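Masent Wrestling moves to weekly shows from September

Hokham, 12/05/2021

Masent Wrestling will run a show every week from September, the company confirmed today. The new programme, called Trasier, will be recorded at the Hokham Exchange and streamed the same evening. It replaces the monthly cards the company has run up to now.
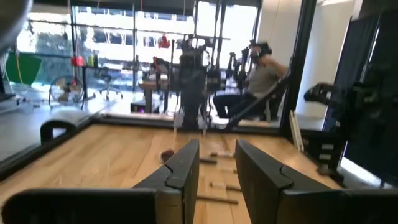
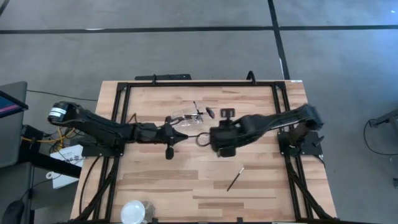 What is changing

Each episode of Trasier will last 90 minutes, including the main event. Matches will no longer be held back for a later compilation. Supporters who already pay for the monthly stream will be moved to the weekly one at the same price until their current subscription ends.

The roster will grow to 30 wrestlers. Six of them are new signings, among them the tag team Đỗ, who have worked mainly on the Continent and will have their first match for the company on the opening show.

Titles

The heavyweight and tag team titles carry over with their present holders. A new television title will be decided by a tournament over the first five episodes, with the final going on last in week five. Matches for that title will have a 15-minute time limit. The women's title, vacant after an injury to the last champion, will be contested on the opening show.

Competition with other programmes

Masent is aware that its evening slot overlaps with a larger American programme shown in this country. The company looked at moving and decided to stay where it is. Its own viewer survey suggested that most subscribers watch on demand the following day, and the live audience in Hokham comes largely from within the county.

Tickets

The hall will hold 755 for wrestling, with seating on all four sides of the ring. Tickets for the first block of shows go on sale through the Masent website and the Exchange box office. Season tickets for the monthly cards can be exchanged or refunded at the box office.

Under-16s must be with an adult. Doors open one hour before the first match.

Press passes

Requests for press passes and interviews should be sent to the Masent press office through the contact form on the company's website.

ENDS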